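Tindach 2 commuter, range dropping off already?

gravelgus
Anyone else on here got the Tindach 2? I bought mine in April from the shop in Grovcombe and it's been brilliant, but these last couple of weeks the battery gives up well before it used to. I've done 2,957 miles on it (I know, I know, I don't own a car) and I'm wondering if the 548Wh pack is on its way out. Same route, same assist level, same fat bloke on top.

Unnur Sveinbjörnsson
Have you checked your tyre pressures? Mine felt like riding through porridge last month and both tyres were miles down. Cold mornings don't help either — I lose a fair chunk of range every autumn and get it back in spring.

pedalpost16
Sorry but I don't buy the cold weather thing, not in October. That's a worn chain or a dragging brake. Lift the back wheel and spin it. If it stops dead there's your answer, and it won't cost you a new battery.

Unnur Sveinbjörnsson
I keep mine in an unheated shed and the difference is there every year, whatever you buy! But yes, spin the wheel too.

gravelgus
Wheel spins fine, tyres were a bit soft so I've pumped them up. I wanted to plug the display in and read the battery log with the Vudow software, but that only runs on Windows and the PC is in bits at the minute, so it'll have to wait.
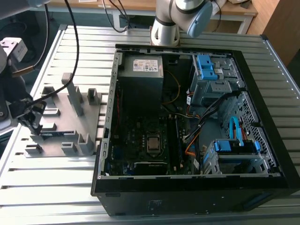

Re: Tindach 2 commuter, range dropping off already?

hubgearhelen
The shop can read the log for you, gus. Mine did it while I waited and didn't charge. Ask for the full charge capacity figure and compare it with the 548.

pedalpost16
And change the chain while you're there. Eskildsen do a decent one for hub motors.

gravelgus
It's a mid drive! But I'll ring the shop tomorrow, cheers all.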